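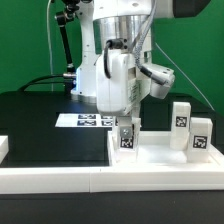
Figure 1 - Le poste de travail : le bras, le bac blanc et ses blocs marqués, la feuille de calibration derrière.

Projet Kumance, rapport de fin de module
Rédigé le 1er décembre 2018

Bon, autant commencer par là : notre projet devait porter sur le rangement automatique de blocs dans un bac, et il a surtout porté sur une panne. J'avais prévu de très belles courbes de temps de cycle (vraiment !), et je me retrouve à raconter comment un bras a essayé d'enfoncer une pièce dans le fond d'un bac blanc. Mais j'ai appris beaucoup plus comme ça, alors je raconte.

Le principe est simple. Chaque bloc porte un marqueur carré noir et blanc, la caméra fixe le lit, notre programme Drorna calcule la pose et le bras va chercher la pièce. La feuille posée sur la table, avec ses quatre marqueurs, sert de repère commun pour recaler la caméra par rapport au robot.

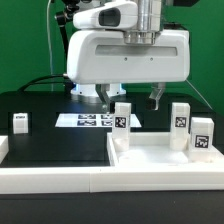

Figure 2 - Pince ouverte au-dessus des blocs.

L'incident est arrivé à l'essai 431. La pince tenait un bloc, elle est descendue vers son logement et elle a continué à descendre alors que la pièce touchait déjà le fond. Le bras s'est mis en arrêt de protection, heureusement, mais le doigt gauche avait glissé et le bloc était coincé de travers. J'ai appuyé sur l'arrêt d'urgence avec un bon temps de retard - j'avais la main sur la souris, pas sur le bouton. C'est noté dans la fiche sécurité et je ne suis pas très fière de cette ligne.

Première idée : la calibration. On a tout refait, deux fois, et l'erreur restait la même. Deuxième idée, le câble du module latéral qui aurait tiré sur la pince. On l'a rattaché plus haut, aucun changement. C'est Şengül Yaman, notre encadrante, qui nous a demandé de regarder la hauteur au moment de la dépose, au lieu de toujours regarder la prise.

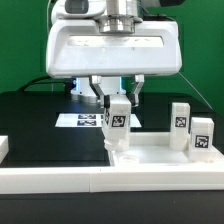 Figure 3 - Bloc tenu entre les doigts, juste au-dessus du bac.

Et là, évidemment, ça sautait aux yeux dans les journaux ! Le bas des pièces à tenir est plus large que le haut, avec une base en marches, et dans Drorna on avait gardé le modèle de l'ancien bloc, tout droit et plus court de 2 mm. Le programme demandait donc une position que la pièce ne pouvait pas atteindre. La plupart du temps le jeu dans les doigts absorbait l'écart, d'où les centaines d'essais sans histoire.
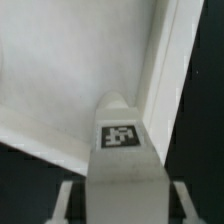

On a corrigé le modèle, puis ajouté une surveillance de l'effort : au-delà de 30 N pendant la descente, le bras s'arrête et remonte. La vitesse d'approche finale est limitée aussi. Après ça on a relancé 200 cycles avec quelqu'un au bouton en permanence (c'était long, merci au groupe Tilahun pour le café) et l'arrêt de protection ne s'est plus déclenché.

Reste à faire : vérifier la version du modèle au démarrage, et changer le patin du doigt gauche, qui est commandé chez Cluvutik.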